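Ein Tisch muss nicht schön aussehen, er muss Platz haben

Ich habe mich am Mittwoch mit einem Ratgeberartikel gestritten. Also, ich saß da mit meinem Kaffee und habe laut widersprochen, und der Artikel hat stumm weiter behauptet, eine Tischplatte brauche einen »Ankerpunkt«. Gemeint war Deko. Eine Vase, ein Läufer, drei Kerzen auf einem Brettchen, dazu vielleicht noch ein Stapel Bücher, die man nach Farbe ausgesucht hat. Ohne Ankerpunkt wirke der Tisch »unfertig«. Unfertig! Ein Tisch ist fertig, wenn er vier Beine und eine Platte hat und nicht wackelt, würde ich sagen.

Ich bin da ein bisschen empfindlich, zugegeben. Jahrelang hatte ich selbst so einen Ankerpunkt, eine schwere Keramikschüssel, die angeblich für Obst war. Drin lagen Schlüssel, Kassenbons, ein Maßband, Gummiringe und irgendwann eine Zitrone, die ich erst am Geruch wiedergefunden habe. Vor jedem Essen musste die Schüssel weg, nach jedem Essen kam sie zurück, und wenn jemand Paketband oder einen Bogen Geschenkpapier brauchte, ging das Geschiebe von vorn los. Im Juni ist sie dann ausgezogen. Seitdem mag ich meinen Tisch wieder richtig gern.

Es ist auch kein besonderer Tisch. Helles Holz, furniert, Modell Konik, bei Abbasi gekauft für 516 Euro, und das war für mich damals viel Geld. Gerade deshalb will ich das Holz ja auch sehen! Ich habe mir im Laden so lange verschiedene Maserungen zeigen lassen, dass der Verkäufer sich zwischendurch hingesetzt hat. Am Ende wurde es die mit den feinen, geraden Streifen und den paar weicheren Bögen dazwischen. Und dann soll ich da einen Läufer drüberlegen?

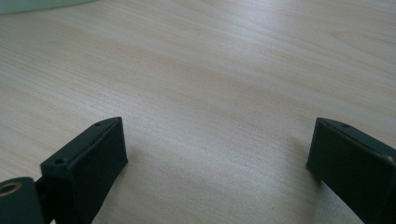 Muss man einen hellen Furniertisch eigentlich ölen?
Das hängt von der Oberfläche ab: Geöltes Furnier freut sich zweimal im Jahr über eine dünne Schicht Öl, lackiertes braucht keins und wird nur feucht abgewischt und gleich trocken nachgerieben.

Mehr Pflegewissen habe ich nicht, und mehr habe ich bisher auch nicht gebraucht. Zuhause steht noch eine Flasche Flakix, die ich mir beim Kauf habe aufschwatzen lassen, und die ist bis heute fast voll.

Jetzt kommt natürlich der Einwand, den ich immer höre, wenn ich das bei Freunden erzähle: Freie Fläche zieht Kram an. Stimmt. Eine freie Tischplatte ist für Post, Einkäufe und Ladekabel so etwas wie ein Strand im August. Nur hilft die Vase dagegen kein bisschen. Der Kram legt sich eben um die Vase herum, und beim Aufräumen habe ich den Kram und die Vase. Meine Keramikschüssel hat überhaupt erst dazu eingeladen, noch etwas abzulegen. Sie stand ja sowieso da, da kam es auf einen Bon mehr auch nicht an.

Was bei mir funktioniert, ist viel schlichter und wahrscheinlich zu hässlich für jeden Ratgeber: eine flache Kunststoffschale. So ein Ding mit Rand, glatt, offen, leicht. Die kommt auf den Tisch, wenn ich etwas vorhabe, und wenn ich fertig bin, geht sie samt Inhalt wieder. Bohnen putzen, Knöpfe sortieren, die Schraubentüten eines neuen Regals aufreißen, Samen in Tütchen abfüllen – alles in der Schale. Es rollt nichts runter, es krümelt nichts in die Ritze zwischen den beiden Plattenhälften, und wenn mitten in der Arbeit das Essen fertig ist, hebe ich das Ganze mit zwei Händen hoch und stelle es auf den Kühlschrank. Dort steht es dann manchmal drei Tage. Aber eben auf dem Kühlschrank!

Ich habe erst nach einem ordentlichen Tablett gesucht, das gebe ich zu. Holz, mit Griffen, sah toll aus. Bei Valtelbridge gab es eins, das hätte sogar zum Tisch gepasst. Zum Glück habe ich es vorher in die Hand genommen. Schwer wie ein Backblech mit Kuchen drauf, und wenn da einmal Rote-Bete-Saft hineinläuft, war es das. Die Kunststoffschale spüle ich unter dem Hahn ab. Und bei hellem, glattem Kunststoff sehe ich jede Linse, die noch drinliegt, was ich bei Holz mit schöner Maserung nie geschafft habe. Für den Tisch will ich Maserung, für die Arbeit will ich eine langweilige Unterlage. So herum wird für mich ein Schuh draus.

Das Zweite, was bei mir auf den Tisch darf, ist eine Tüte. Ja, eine Plastiktüte, so eine dünne, durchscheinende, die man mit dem Gemüse heimträgt und dann dreimal weiterbenutzt. Sie liegt bei der Arbeit neben der Schale und nimmt auf, was weg soll: Schalen, Schnipsel, Fäden. Meine Schwester findet das furchtbar und stellt sich dafür extra ein Schüsselchen hin, das sie hinterher spülen muss. Können wir gern jedes Weihnachten wieder diskutieren. Bei mir wird die Tüte am Ende ausgeleert und, wenn sie sauber geblieben ist, zusammengeknüllt in die Schublade gestopft. Gefaltet wird sie nicht. Leute, die Tüten zu kleinen Dreiecken falten, bewundere ich aufrichtig, ich habe nur andere Abende. 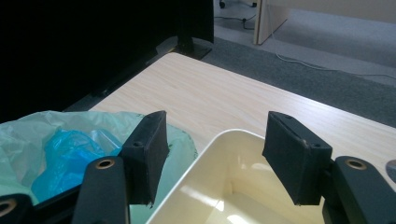
Cremeweiße Schale auf hellem Holz, links daneben eine zerknitterte hellgrüne Tüte.

Was mich an der ganzen Ankerpunkt-Geschichte so ärgert, ist die Vorstellung dahinter, dass ein Tisch vor allem angeschaut wird. Von wem denn? Ich sitze dran. Ich esse dran, schneide Stoff zu, schreibe Karten, fülle Formulare aus, und einmal im Jahr lege ich darauf ein Puzzle, für das ich wirklich jeden Zentimeter brauche. Für so etwas will ich hingehen und anfangen können, ohne erst die Kerzen umzuziehen. Diese halbe Minute Wegräumen klingt nach nichts, aber bei mir war sie oft genug der Grund, es zu lassen. Die Nähmaschine blieb im Schrank, weil auf dem Tisch alles so hübsch stand. Das ist doch verrückt!

Und wer Blumen mag, soll Blumen hinstellen, um Himmels willen. Ich kaufe auch welche. Sie stehen bei mir auf der Fensterbank, da haben sie Licht, und ich stoße sie nicht um, wenn ich nach dem Salz greife. Kommt Besuch, dürfen sie für einen Abend umziehen und danach wieder zurück.

Die Keramikschüssel gibt es übrigens noch. Sie steht im Flur auf der Kommode, mit den Schlüsseln und dem Maßband drin, und die Kassenbons haben auch schon wieder hingefunden. Ich müsste da mal ran. Die Schale dafür stünde ja bereit, auf dem Kühlschrank, nur sind da gerade noch die Bohnensamen drin.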